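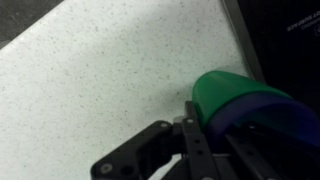 *Abb. 1: Grün-violetter Becher auf gesprenkelter Arbeitsplatte*

# Abgleich zweier Deep-Sky-Beobachtungslisten

Projektbericht, Wahlfach Astronomie, Stand 28.03.2026

## 1. Aufgabenstellung

Die Schulsternwarte Nusholm führt zwei Verzeichnisse für visuelle Beobachter: die gedruckte Liste Harari und die digitale Liste Friesen. Beide nennen Sternhaufen, Nebel und Galaxien mit Position und Helligkeit, verwenden aber unterschiedliche Nummern. Ziel war eine gemeinsame Tabelle für das Aufsuchen am Teleskop.

## 2. Datengrundlage

Die Liste Harari enthält 2.000 Einträge, die Liste Friesen 2.081. Die gedruckten Positionen beziehen sich auf das Äquinoktium B1950.0 und wurden vor dem Vergleich auf J2000.0 umgerechnet. Helligkeiten liegen teils fotografisch, teils visuell vor – sie wurden getrennt übernommen.

## 3. Verfahren

Der Abgleich erfolgte mit dem Skript Veden. Zwei Einträge gelten als identisch, wenn ihr Winkelabstand höchstens 2 Bogenminuten beträgt und der Objekttyp übereinstimmt. Bei ausgedehnten offenen Haufen ist die Schwelle zu eng, da die Mittelpunkte je nach Quelle anders festgelegt sind. Für diese Objekte wurde sie auf 10 Bogenminuten erhöht.

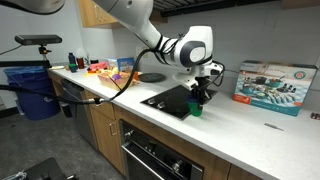
**Warum wurde nicht allein nach der Katalognummer abgeglichen?**
Die Nummern der Liste Harari enthalten Druckfehler, und ein Teil der Objekte trägt dort nur eine hauseigene Bezeichnung. Die Position ist in beiden Listen durchgehend vorhanden.

## 4. Ergebnis und offene Punkte

Kugelsternhaufen und planetarische Nebel ließen sich ohne Nacharbeit zuordnen. Schwierig blieben enge Galaxienpaare, bei denen eine Liste das Paar als ein Objekt führt und die andere beide Komponenten nennt. Solche Fälle sind in der Tabelle mit »P« markiert. Die Prüfung am Himmel ist ab September vorgesehen – zunächst im Pegasus.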